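# Do Books Really Need to Stand Up Straight?

Somebody has probably told you to stand your books up. Maybe a parent, maybe a librarian, maybe a teacher with a pile of atlases under one arm. I was told it too, many times, and I did what any suspicious kid would do. I asked why.
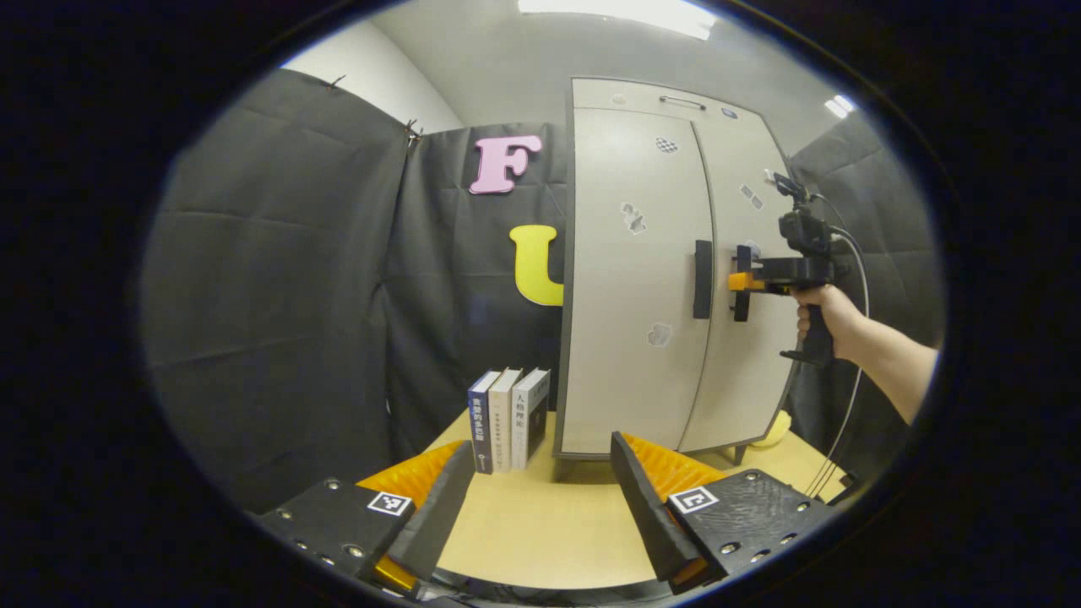

The answer I got was "because that's how books go." I don't think much of that answer. Lots of things are done a certain way only because they've always been done that way, and you are allowed to wonder about them. So let's take the usual rules about books, shelves and cupboards one at a time and see which ones hold up when we poke them.

## Rule one: "Books belong upright"

Start with what a book is. It has two covers, a stack of pages in the middle (people in the book business call it the book block) and a spine, the narrow part that joins the covers together. The bottom edge of the book has a name too. It's called the tail. The top edge is the head.

When a hardcover stands up, the covers usually stick out a tiny bit below the pages. Go and check one. The covers are touching the shelf, and the pages are hanging in the air, held up by the spine. So a standing book is always pulling on itself a little.

For an ordinary storybook that pull is nothing to worry about. For a really big, fat, heavy book it can matter. After many years the pages can sag and begin to tear away from the spine. People who look after old books often lay the giant ones flat for exactly this reason.

So is the rule true? Partly. Small and medium books do fine standing up. The whoppers may be better off lying down. If anyone tells you that *every* book must stand, you can politely mention the atlas.

## Rule two: "A leaning book will be ruined"

I didn't believe this one at all when I was young. How could leaning hurt anything? I lean all the time.

It's partly true, which was annoying to learn. When a book leans for a long time, its weight pushes sideways. The covers try to slide one way and the pages try to slide the other. Leave it like that for years and the book can end up with a slanted shape, and it keeps that shape even when you stand it straight again. Book people say the spine is "cocked" or the book is "slanted."

But look at the words *for a long time*. If your book leans for an afternoon, it will be fine. If it leans for a week, I'd still bet on the book. Grown-ups sometimes say "ruined" when they mean "a bit messy," and those are different things.

You can test the sideways push without hurting anything:

1. Stack some playing cards, or cut-up pieces of scrap paper, into a neat block.
2. Stand the block on its edge between your hands.
3. Tip it slowly to one side and loosen your grip a little.

The block stops being a rectangle and turns into a slanted shape. A book has glue and thread holding it together, so it fights back much harder than your cards do. Glue gets tired, though, especially old glue.

## Why a short row works better than you'd think

You may have heard that a few books can't stand up by themselves and that you need a whole shelf of them, or a pair of bookends. I don't buy that either, at least not completely.

Whether a book stands depends on how wide its bottom is compared with how tall it is. A thin picture book is like a ruler standing on its short end, and a little nudge knocks it over. A thick dictionary is more like a brick. Put a few thin ones side by side and you've made one fat thing out of several skinny things. The bottom is wider now, so the whole group is harder to tip.

It only works if the books are touching. Leave gaps and each one is on its own again, and when the first one goes it may take the others along.

Something solid next to the row helps too, such as a wall or the side of a heavy cabinet. Then the books can't fall that way at all, and you only have one side left to worry about. A bookend does the same job. You don't have to buy one. A heavy jar works, and so does a clean rock.

Be careful about squeezing, however. If you pack a row so tight that you have to yank a book out by the top of its spine, that's worse than a little leaning. The top of the spine is weak, and yanking is how it rips. The trick is to push the books on either side back a little and then hold the one you want by its middle.

## Rule three: "Spines must face out"

This one sounds like common sense. The title is printed on the spine, so you turn the spine toward you and you can find the book. Fine.

Except people didn't always do it. Hundreds of years ago, many libraries in Europe kept their books with the spines facing *in* and the page edges facing out. Some of the books were fastened with chains so they couldn't be carried off, and the chain was attached to the front edge of the cover. If the spine had faced out, the chain would have been in the way. Plenty of spines had no title on them anyhow.

Here's another thing that looks like a law and isn't. On most English-language books, the writing on the spine runs from top to bottom. In France, and in some other countries, you'll often find it running from bottom to top. Languages like Japanese and Chinese can be written straight down the spine with every character upright, so you don't need to tilt your head at all. I think they have the better deal.

When you see people walking along a bookstore shelf with one ear almost on their shoulder, they're reading sideways titles. It would be hard to argue that this is the cleverest system anyone could think of.

## Rule four: "Put it away and close the door"

Now for cupboards, wardrobes and cabinets. A wardrobe with two doors is a pretty simple machine, even though we don't call it one.

Each door is held on by hinges along one side. The handle is nearly always on the other side, near the middle where the two doors meet. Is that only for looks? I wondered, so I tried it, and you should too. Push a door open with one finger at the edge farthest from the hinges. Easy. Now push with the same finger close to the hinges. It's much harder, and if the door is heavy you may not move it at all. (Keep your other hand well away from the gap on the hinge side. It pinches, and it hurts as much as people say.)

The farther you are from the hinge, the less force you need. You pay for it by moving your finger a longer way. That's a lever, and every door in your home is one.

So the handle rule passes my test. A handle next to the hinges would be a bad handle, however pretty.

Up-and-down bar handles are useful in another way. A tall person can grab the upper part and a short person can grab the lower part. A round knob sits at one height only, and if that height doesn't suit you, too bad.

Does shutting the door make a room tidy? I say no. It makes a room *look* tidy, and people mix the two up constantly. If you stuffed everything in and leaned on the doors until they clicked, the mess is still there. It's in the dark, that's all, waiting for whoever opens the door next.

On the other hand, doors do keep dust and sunlight off things, and sunlight really does fade book covers. Red ones often go first. If you own a book that has stood near a bright window for a few years, compare its spine with its front cover. You may find they don't match anymore.

## A test I did myself

In 1989 I was in fourth grade, and my teacher said that a messy shelf wastes time. I said it didn't. She said, "Prove it," which was her mistake.

I took 30 books and stood them on my shelf in no order. A friend called out titles, and I had to find them while my brother held a watch. Then I put the same books in ABC order and did it again.

I was faster with the ABC order. I was also crabby about it. Then I thought of something my teacher hadn't said. I'd left out the time it took me to put the books in order! When I added that in, the messy shelf won by a mile, at least for that one afternoon.

My teacher looked at my numbers for quite a while. Then she asked how many times a year I looked for a book, and I had to go home and think about that. If you look for books a lot, sorting pays you back. If you only have a few books, you can see them all at once and the order hardly matters.

I should add that my test wasn't very good. By the second round I already knew where some of the books were, so of course I was faster. A fair test would have used different books, or a different kid. If you run this one at home, see if you can fix it.

## What about stickers?

Kids put stickers on furniture, and grown-ups say they never come off. Never? Most paper stickers do come off in the end. Warm, soapy water and patience will loosen a lot of them, although on bare wood the water can leave a mark of its own, so ask before you start. Old stickers are tougher than new ones, as the glue dries and grips harder with age.

I don't have a rule for stickers. It depends on whose cabinet it is.

## Things to try

- Find the heaviest book in your home. Is it standing or lying down? Look at its tail and see whether the pages have sagged.
- Stand one thin book on a table and tap it gently near the top. Then try 2 together, then 4 pressed close. Which group was hardest to knock over?
- Look for a book with its spine title going the "wrong" way. Check where it was printed.
- Pick a rule about tidying that somebody gave you and ask them how they know it's true. Be nice about it. They may have a good answer, and you'll have to listen to it.

*Written by Hertta Laaksonen, who keeps her own atlas flat.*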